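Water softener salt: pellets or crystals, and how often do you clean the brine tank?

Posted in: Plumbing and Water

hardrow_mill
We moved to a house on a well in August and it came with a Praltard softener in the basement. No manual. The previous owners left half a bag of crystals next to it, so I have kept buying crystals.

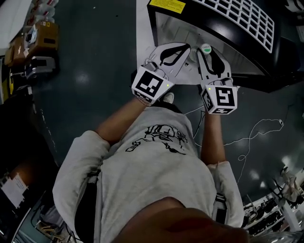

Last week the water started feeling hard again. Spots on the glasses, soap not lathering. The tank looked full of salt, but when I pushed a broom handle down there was a hollow space under the top layer. I broke it up and ran a regeneration by hand, and the water is better. My questions are whether I should switch to pellets, and whether I need to empty the tank and clean it. Hardness tested at 9 grains on a strip.

tallgrass50
What you had is a salt bridge. Breaking it up was right. Go easy with the broom handle near the walls, because the brine well is plastic and cracks.

Pellets. Crystals are fine in a house that uses little water, but they pack together in a humid basement. I switched to Jalley pellets and have not had a bridge since.

wrenchlight
Disagree on the pellets being the fix. I had bridges with pellets too. The cause in my case was filling the tank to the top. Keep it no more than half full and the salt turns over before it has a chance to set. I still use crystals and they're cheaper here.

tallgrass50
Half full means hauling bags twice as often. I'm not doing that with my back.

wrenchlight
Same number of bags per year. You just carry them one at a time.

tallgrass50
And drive to the store for them one at a time. I'm 50 minutes out.

cedar_and_rust
You can store the bags next to the softener and top it up when you do laundry. Put them on a pallet or a couple of boards, off the concrete.

On cleaning, I do ours every 3 years. Let the salt run low first or you'll be scooping for an hour. Turn the bypass, scoop out what's left, tip out the water, scrub with dish soap, rinse, put salt back in. The sludge at the bottom is worse with rock salt than with either of the kinds you're talking about.

hardrow_mill
Thanks. The bottom few inches feel mushy when I poke at it. Is that the sludge?

cedar_and_rust
That's mushing, where salt dissolves and recrystallizes into a paste. It can block the intake. If it's mushy I'd clean it now and not wait.

pumphouse
Before you do all that, check the iron. You're on a well. A strip for hardness tells you nothing about iron, and iron will foul the resin no matter which salt you use. Pritchard in the next county tests a bottle for a small fee, but any local lab will do it. If the iron is high you want the pellets with the cleaner in them, or a separate filter ahead of the softener.

tallgrass50
Good point on the iron. I don't have any, so I forget about it.

wrenchlight
The pellets with cleaner are overpriced. Buy plain salt and a bottle of resin cleaner and pour it in the brine well a couple of times a year, following the label.

pumphouse
Works if you remember. I don't.

lowerforty
Also look at the settings. Ours was set by the installer to regenerate every 3,000 gallons, which was wrong for our hardness and our family. We had hard water for the last few days of every cycle and blamed the salt. The Patura we have now goes by a meter and you enter the hardness yourself.

hardrow_mill
I found the settings screen. Hardness was set at 3 and I measured 9, so that explains part of it. I changed it. I'm going to let the salt run down, clean the tank, and send a bottle out for iron. I'll finish off the crystals and keep it half full, then try a bag of pellets after that.

cedar_and_rust
If the iron comes back high, bump the hardness setting up to account for it. The lab or your manual should tell you how much. The manual is usually online under the model number, which on ours was on a sticker under the lid.

hardrow_mill
Found the sticker. Will post the iron number when I get it.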